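Teaching the arm to stack, one nudge at a time

I finally got the Prusis arm to where I can show it a job by hand instead of typing in numbers, and I'm kind of hooked! Cherry Mae Javier drives with the remote while I fuss over the blocks (we swap when someone's thumbs give out). Small tan cubes, shiny dark top, go slow.
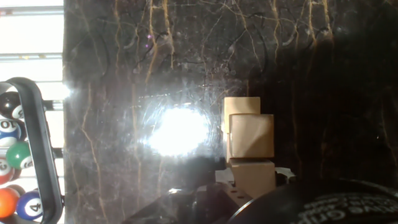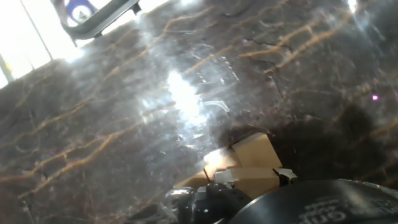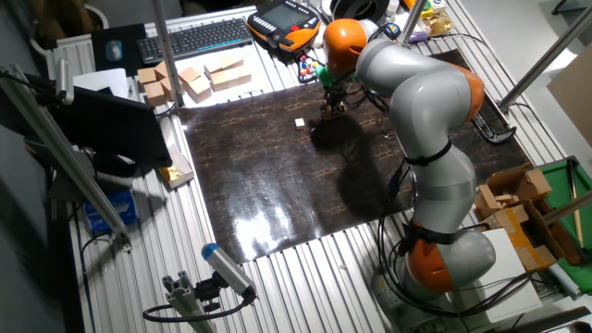

The last one has the whole arm in it, the other two are from down at the gripper.

What I'd do differently

Slower approaches, for sure. I rush the last inch every single time, and then the arm learns to rush it too. Also that glare! I want to try a few rounds with the blinds shut before we go for 500 demos.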